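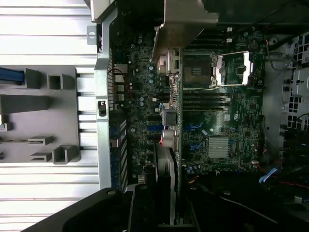
Computer Hardware and Repair

Chapter 6: Inside the Tower

What you will learn in this chapter

How the main board of a desktop computer is laid out
How to handle an open processor socket
How to recognize memory slots, storage connectors and expansion slots
How to keep a work record while a machine is apart

Key terms: motherboard, socket, load lever, DIMM, chipset, heatsink, SATA, expansion slot

Retno Sitompul runs the repair counter at Prarevham, a shop that takes in used office computers and sells them again. In July the shop received 60 towers from a furniture company called Wuisan, which was closing one of its offices. Most of them needed only a cleaning and a new drive. A few would not start at all, and those went to the bench in the back to be opened.

The first thing Sitompul asks a new employee to do with such a machine is find the parts of the board and name them. New employees often want to start swapping pieces right away. She makes them wait. A technician who can't tell the chipset heatsink from a processor cooler will lose time and may damage something that was working.

This chapter follows the same order. You will learn the layout of the board first, and the testing and replacing of parts comes in Chapters 7 and 8.

6.1 The board as a map

The motherboard is the large circuit board that everything else in the computer plugs into. The one in the opening photograph is dark green and crowded with small parts. The thin lines on its surface are called traces. They are the wires of the board, printed in metal, and they carry signals from one part to another.

Boards come in different sizes, but designers tend to put the same things in the same places. The external ports are grouped along one edge, where they reach the back of the case. The processor socket is usually near that edge, toward the top when the tower stands upright. Memory slots are close to the processor, and expansion slots are lower down, lined up with openings in the rear panel.

When a case is laid on its side on a bench, these directions turn with it. Find the rear ports first and work from there.

6.2 The processor socket

The socket holds the central processing unit, or CPU. On the board shown, the socket is empty, and the load lever at its side is raised. A metal frame surrounds the opening. When a processor is installed, the frame and lever hold it down against the contacts.

Look at the gold-colored contacts in the opening. In this style of socket the pins belong to the board and the processor has flat pads on its underside. The pins are very thin and bend easily. A bent pin can keep a computer from starting, or can cause a fault that comes and goes - the hardest kind to trace.

Follow these rules whenever a socket is open:

Do not touch the pins with a finger, a cloth or a tool.
Keep screws and loose parts away from the board.
Fit the plastic cover if you have one and the socket will stay empty.

6.3 Memory slots

Memory modules are long, narrow cards that stand upright in slots called DIMM slots. The slots are set side by side, with latches that hold the modules in place. Here they are black with white latches, and no memory is installed.

Each slot has a small ridge that matches a notch in the module, so a module fits only one way around. If it will not go in, take it out and check the notch. Do not push harder.

6.4 Chipset, storage and expansion

The square, silver, finned part on the lower area of the board is a heatsink. It covers the chipset, which manages traffic between the processor and many of the other devices. The fins give heat more surface from which to pass into the air.

Near it are several blue SATA connectors, used for hard drives and other storage devices. Color is a help in finding connectors on one board, but makers do not all use the same colors. Read the label or the manual before you connect anything.

6.5 Keeping a record

Prarevham uses a paper form called the Jorton sheet. The technician writes down the number of the machine, each part removed and the slot or connector it came from. The sheet stays with the machine until the case is closed.

Check your reading

Why should you find the rear ports before looking for other parts? What can happen if a socket pin is bent? Write your answers in your notebook before you go on to Chapter 7.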